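3.2 Clutter, search time and target similarity in hidden-object scenes

Hidden-object games ask the player to find a list of named items in a crowded still picture. Work on difficulty in this type of game has mostly treated the number of items on screen as the main cause of long search times. The measure is easy to take from the level file, but it does not explain why two rooms with the same item count can differ so much in play. In the present section we set out a second measure, target similarity, and describe how it was computed for the scenes in Gandik, the puzzle adventure used throughout this study.

Gandik is divided into 7 chapters. Each chapter contains several search rooms joined by short dialogue scenes and by minigames of the sliding-tile and pipe-joining kind. The minigames were left out of the analysis, as they have no list of targets and can be skipped after a fixed wait. Only the search rooms were kept. A room was treated as one trial from the moment the item list was shown until the last item on it was clicked. Trials in which the player used the hint button were coded separately and are reported in Section 4.

Similarity was scored in two parts. The first part, shape, compares the outline of a target with the outlines of the objects nearest to it. The second part, colour, compares the mean hue of the target with that of its immediate surroundings. Both scores run from zero to one and were averaged without weighting. A high score means that the target is hard to tell apart from what lies next to it. The scoring was done by the Bament tool, which reads the layered artwork directly, so no hand tracing was needed. Where artwork layers had been merged before release, the outlines were redrawn by Van Hecke from the original sketches.
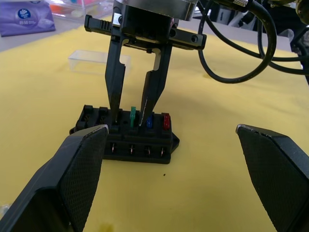
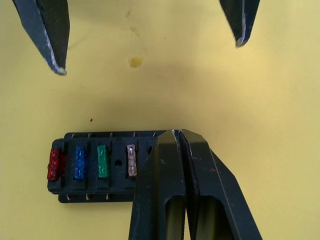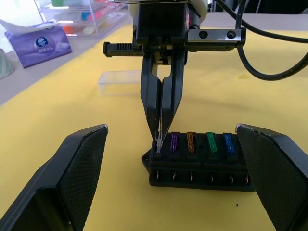

Figure 4. Black fuse box on a yellow surface, three views.

The two parts of the score can disagree, and the disagreement matters for the results below. A target may stand out strongly by colour while sharing its outline with every neighbour, as happens with a set of keys painted in different metals or a shelf of bottles of one shape. The purple, orange, green and blue fuses in the last view of Figure 4 are a plain case of neighbours in one row that colour alone is enough to name. When the item list gives the colour, such a target is found quickly in spite of a high shape score. When the list gives only the noun, any member of the set could be meant, and players tend to click along the row until one is accepted. We therefore recorded the wording of each list entry and marked it as coloured or plain. Plain entries were by far the more common in the early chapters of Gandik, where the designers appear to have relied on single objects with no near double.

Players were recruited through the forum of Nesa, a small adventure game site, and played the release build on their own computers. The final sample held 300 players. Each was given the rooms in story order, as the plot cannot be followed otherwise, and this means that practice and chapter number cannot be fully separated. To limit the problem, a practice term was added to the model, counted in rooms completed and reset for no player. Times longer than the cut-off set by Espinoza's rule were removed before fitting. The rule discards any trial with a pause between clicks long enough to suggest that the player had left the desk.

Wrong clicks were also logged. The game blocks the cursor for a short time after a run of wrong clicks, and the delay is included in the raw trial length. It was subtracted before analysis, because otherwise a room with many near doubles would appear slow merely through the penalty. The corrected and uncorrected times are both given in the appendix. The order of the rooms by mean time changes little between the two, apart from the apothecary's cellar and the signal box, which change places.

Item count and similarity were entered together as predictors, with player as a random effect. Item count remained a useful predictor in rooms with low similarity. In rooms with high similarity its effect was weak, and the wording of the list entry carried more of the variance. The interaction was examined further by splitting the entries into coloured and plain. For coloured entries the shape score had little bearing on time. For plain entries it was the strongest single term in the model.

One limit of the measure should be noted. It takes no account of where in the room the target lies, and targets near the inventory bar are known to be missed for reasons unrelated to their appearance. A position term is introduced in Section 3.3.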